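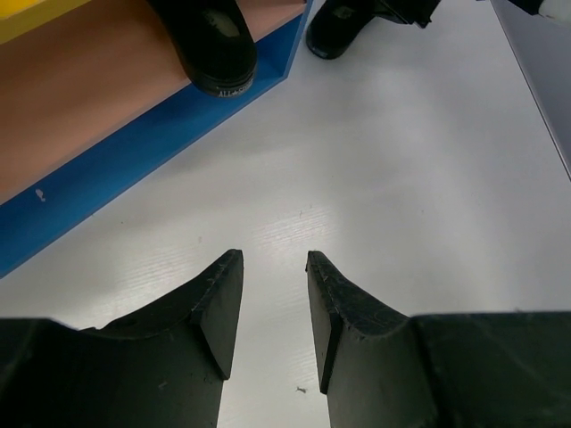 Issue: glare on white table, dark shoes photograph too dark

Product: Illero tabletop, white gloss
Status: open

The top is smooth and shiny with a faint grain. With the ceiling lights on, a bright patch spreads over the middle and listing photos of black shoes lose all detail. Stitching and eyelets are the worst. Buyers have returned 2 pairs this month over lace condition.

Tried so far:
Wiped top with Duvero cleaner, left 5 minutes. No change.
Moved the lamp 40 inches back. Slightly better.
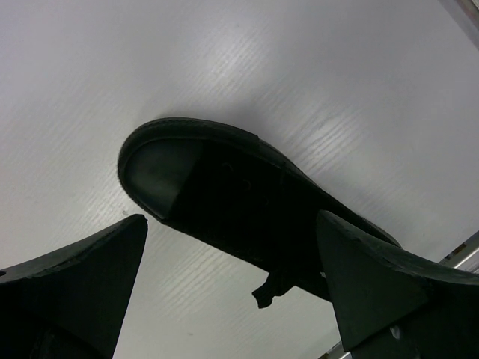

Black canvas low-tops are still the hardest. The rubber toe picks up a gray shine while the canvas goes nearly solid black. A frayed lace end is easy to miss unless it hangs clear of the shoe, so check both ends by hand before listing.

Next: try the matte Gritilholm mat, 24 inches wide. Will update the ticket in September.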